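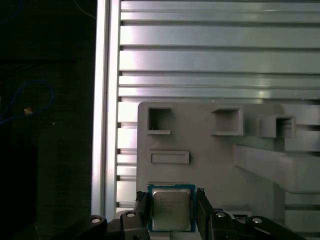

Written by Gillik, from Cisdale
Last updated: 4/23/24

My grandfather was a soldier for six years and I knew almost nothing about it. He kept his medals in a tea box and his opinions in the same place. When he died my mother got the box, and last December she gave it to me with the words "you are the one who likes papers."

It is true, I like papers. So I decided to ask for his service record.

He served in an engineer battalion, first in Danora and later at the camp in Mangundap. This much we had from the back of a photograph, in his own handwriting. We didn't have his service number. The form from the archive asks for the service number in the very first line, and I left that line blank for two weeks before I dared to send it. Then I wrote his full name, the village where he was born, and the two places, and I put a copy of my mother's birth certificate in the envelope to show that we are family.

The reply came after seven weeks. They had found him. His file has the number 1083, and for a small fee they would copy all of it, 135 pages. I had expected three or four.

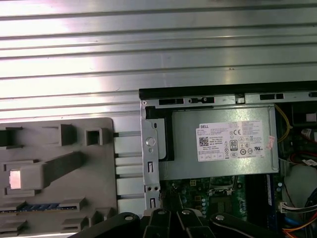

What was in the file

Most of it is boring, and I enjoyed every page. There are lists of clothes he received and had to sign for. There is a medical card that says he has flat feet and is fit for service anyway. He lost a shovel in his second year and paid for it from his wages, and the letters about this shovel fill nine pages – more than everything they wrote about his medals.

The part that surprised me was the bridge. In my family we always said that grandfather "was in the kitchen" during the war. I don't know who started this. In the file he is a corporal in a bridging company, and his officer writes that he worked two nights in the river with a fever and didn't report sick. I read this page many times. He never learned to swim, at least this is what he told us when we were children and wanted him to come in the lake with us.

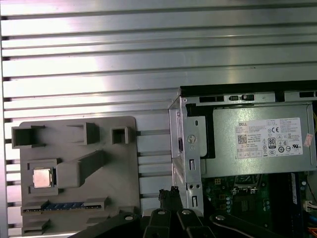

I called my mother the same evening and read it to her over the phone. She was quiet, and then she asked if it says anything about her. It does. There is a request for four days of leave, for the birth of a daughter, and the stamp on it says refused. She knew that he came home when she was already five months old, but she had always thought he didn't ask.

In the summer we want to go to Mangundap together. The camp is closed, but the town has put up a wall for the engineers who were stationed there, with 3000 names on it, and the town itself has only 2000 people. I wrote to the town office to ask if his name is on the wall. 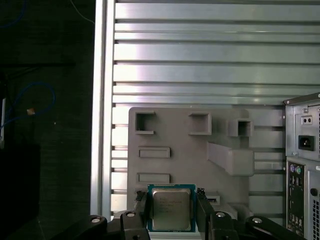

The woman who answered from the office said that the names are in order of company and not of alphabet, so we should bring the page where his company is written, otherwise we will stand there the whole afternoon. She also said that corrections to the wall are possible, with a copy from the archive, and that they make them once a year.

I have made the copy already. If some of you had family in the same battalion, please write to me, especially if you know where the bridge was. The file gives only a map reference, and I haven't found a person yet who can read it.

135 shares
6 comments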